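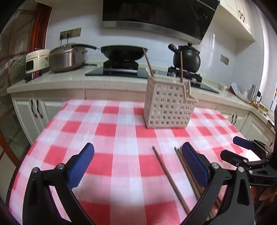

Chapter 4
Laying and Clearing the Table

Objectives

After studying this chapter, the student should be able to prepare a table covering for service, sort and store small utensils, and handle chopsticks in a clean and orderly manner.

4.1 The table as a work surface

In most homes the table serves several purposes in a single day. It is a place to eat, and it is also where utensils are sorted before a meal and gathered after it. A checkered cloth is a common choice for this work. Its squares give the eye a ready guide, so that a place setting can be lined up with the edge of the table without measuring.

The cloth should be smoothed by hand from the center outward. Crumbs are brushed off before any utensil is set down.

4.2 Chopsticks and their storage

Wooden chopsticks call for more care than metal flatware. The wood takes up water, and a pair put away damp may warp or develop an odor. They are washed soon after the meal, wiped along their full length, and left to air before storage.

A plastic basket with perforated walls is well suited to the purpose. Air passes through the openings, and any remaining water can drain. Chopsticks are collected into a bundle with the tips facing the same way, then lowered into the basket together. A stray chopstick is matched to its partner before it is put away — mixed lengths are awkward to use and slow the next setting of the table.

In her training kitchen at Lidus, Doina Angelovski required every student to clear a practice table at the close of each session. Her notes from January record that a class of 17 students worked more quickly once the basket was kept on the table itself and not on the counter. The practice has been kept in this course.

Terms to know: place setting, flatware, air drying, bundle.

4.3 Before you begin

Students will work in groups of two. Each group should have a clean cloth, a storage basket, and a supply of chopsticks. Exercise 4A begins on the next page and should be read in full before any materials are handed out.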